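Open day at Henar – anyone else go?
Robotics and Automation > Shows and visits

mulder_rd
Went to the Henar open day in February, got there right at 10, already a line for coffee. Main thing I wanted was the bin picking demo. KUKA arm, mixed parts in a metal bin, grab one, put it down, go again. Stood there way too long. My wife went and sat in the car.

Good stuff: they let you ask anything. Bit-na Ko was running it and didn't do the sales talk. Told us straight that shiny parts are the hard ones. Said their log had 488 picks and 435 good, the rest were misses or drops.
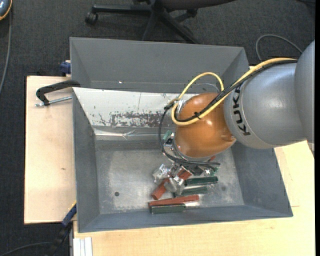
Also liked that it was all on a plain wooden table with clamps, no fancy booth. Felt like a real shop. Didn't get to the welding cell, too crowded. Anyone see it?

tk_stolberg
435 out of 488 is not good. We'd be pulling parts off the floor all shift. Everyone claps for a demo, then you buy it and somebody has to stand next to it

Grethe H
Depends what's in the bin tho. Ours at work are all the same bracket and we still get jams. Green and reddish bars mixed in with crumpled silver bits is a mean test, I thought. And she gave the bad number without being asked – when did Trosia ever do that?

tk_stolberg
fair on the number. still wouldnt buy it

jaehoon_y
Was there after lunch. Question for the OP, did they say anything about the hoses and cables? Big yellow one bends really tight at the wrist. We wore one through in 3 months on a setup like that. Looks fine till it isn't.

mulder_rd
Asked Jae-hoon, kind of. She said they check it every morning and the routing is going to change. Didn't say when. I forgot to ask what they'd change it too, sorry

jaehoon_y
ok thanks. Cable tie over the joint would be the first thing I'd get rid of

Grethe H
Disagree, take the tie off and the whole bundle flops into the bin. Needs a proper bracket

weldrat66
Saw the welding cell. Loud, good, 20 people deep. Guy doing it had no mic so I got maybe half of it. Parking was a joke btw, had to walk from the Stolberg road

mulder_rd
Same, parked by the tire place. Anybody got the handout with the gripper specs? Left mine on the coffee table there

Grethe H
Have it, will scan tonight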